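How to Practice Your First Touch Against a Wall

If you only have a ball, a wall and a bit of free time, you can get so much better at soccer! I did this all through one January behind the old Prindislow mill (it has 1894 carved over the door, and a beautifully flat back wall), and my first touch has never been the same.

Start 4 yards out. Pass with the inside of your right foot, stop the ball with your left, then swap. Keep your knees soft and let the receiving foot drift back a little as the ball arrives — think of catching an egg.

Once that feels easy, take three big steps back and hit it harder. Now don't stop the ball dead. Push it a yard to one side and play the next pass from there. Do 12 on each side, rest, and go again.

Next comes the fun part: look over your shoulder while the ball is on its way back. You'll lose a few at first, and that's fine. My best run without a miss is 132, and I was grinning like a kid by the end of it.

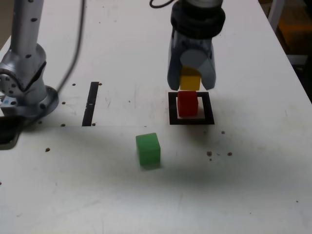 Should I use a smaller ball for this?

Start with the size you play matches with. A size 3 is great later on, when you want a tougher test.

Finish with five minutes of one-touch passing on your weaker foot — slow and tidy, both arms out for balance.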